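4.2 Fee presentation and enquiry withdrawal

The second part of the study examined whether the way a charge is shown on a short-let listing affects the share of enquiries that are withdrawn before booking. Listings were drawn from two booking sites, Suvarna and Skellora, which differ in how they treat cleaning charges. Suvarna adds the charge at the final payment step. Skellora shows it beneath the nightly rate from the first results page. Both allow the host to set the amount freely.

A sample of 700 enquiries was taken, all of them for stays of one to six nights in whole properties. Enquiries for single rooms were left out, as few of those listings carried a separate cleaning charge. Each message thread was read by two coders working apart, and a thread was marked as withdrawn if the guest stated that they would not proceed or failed to reply within 10 days of the host's last message. Where the coders disagreed, the thread was read again by both and a joint code agreed -- this was needed in 26 cases, mostly where the guest had asked for other dates.

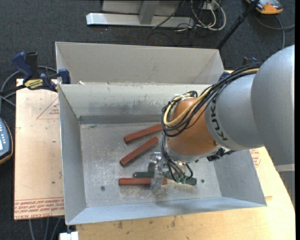 Figure 3

Length of stay was entered as a control in every model. A fixed charge weighs more heavily on a one-night booking than on a longer one, and short stays were more common on Suvarna. The nightly rate, the number of guests and the notice given before arrival were also included. Host response time was tested in an earlier version and dropped, as it was missing for many of the Skellora threads.

Withdrawal was more frequent where the charge appeared late. The difference was largest for stays of one or two nights and could not be told apart from zero for stays of five nights or more. Guests who withdrew seldom described the total as too high. The more common complaint was that the sum differed from the one first seen, and several used the word "hidden" even where the charge was listed in the house rules.

Two limits should be noted. The sites attract different guests, and the controls used are unlikely to remove this fully. Threads in which the host waived the charge were kept in the sample -- these are treated separately in section 4.3.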